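The Carkus Road House

Thilini Sarkar got off the bus at Udora with one suitcase and the key in an envelope. The lawyer had written the house number on the front, 37, and under it the amount still owed on the property tax, $654. She had $400 in checking and would get paid again in July.

The house was smaller than she remembered. Her aunt had kept the porch swept and the porch light on all night, every night, and the bulb had finally gone. Thilini let herself in and stood in the hall with her coat on. The refrigerator was running. Someone had emptied it and left a box of baking soda on the middle shelf.

She called her brother from the kitchen.

"Is it bad?" he asked.

"It's clean," she said. "The clock stopped."

"Sell it, then."

"I've been here five minutes."

He said he had a man who would buy it as it stood, furniture and all, and she wouldn't have to lift a thing. She told him she would think about it. Then she took the clock down from the wall and found that it only wanted a battery.

For two days she worked downstairs. She put the good plates in one box and the chipped ones in another, and then she couldn't see why the chipped ones should go, and put them all back in the cupboard. A neighbor came to the door with a jar of soup and stayed to talk about the drains. The cat, a gray one called Sultana, turned up on the second evening and walked past her to the chair by the stove as if Thilini had been the one out wandering.
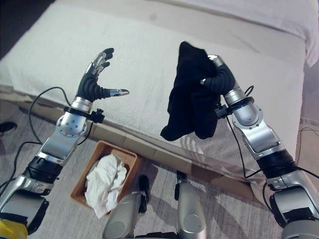 She left her aunt's bedroom for last. On the third morning she carried up 3 bags and a roll of tape and opened the window before she did anything else. The bed had been made up with the white textured blanket, and she laid the clothes on it as they came out of the closet. Most of them were easy. Then she picked up something black and held on to it, the loose folds hanging down past the edge of the bed, and she knew it from the funeral of her own mother. Her aunt had stood next to her that day and said very little. She had fixed Thilini's collar, once, and kept her hand there.

She didn't put it in a bag. She hung it back in the closet by itself and closed the door.

Her brother called at noon. The man was ready to come by, he said, and could pay cash.

"Tell him no," Thilini said.

"What are you going to do out there?"

"Pay the tax, for a start."

"With what?"

She didn't have an answer to that yet – the neighbor had said the school was short a cook, and that was as far as it went. After she hung up she walked down to the store for cat food, a light bulb and a battery. It had rained a little. On the way back she stopped at the gate to work the latch, which stuck, and had always stuck, and had to be lifted before you pushed.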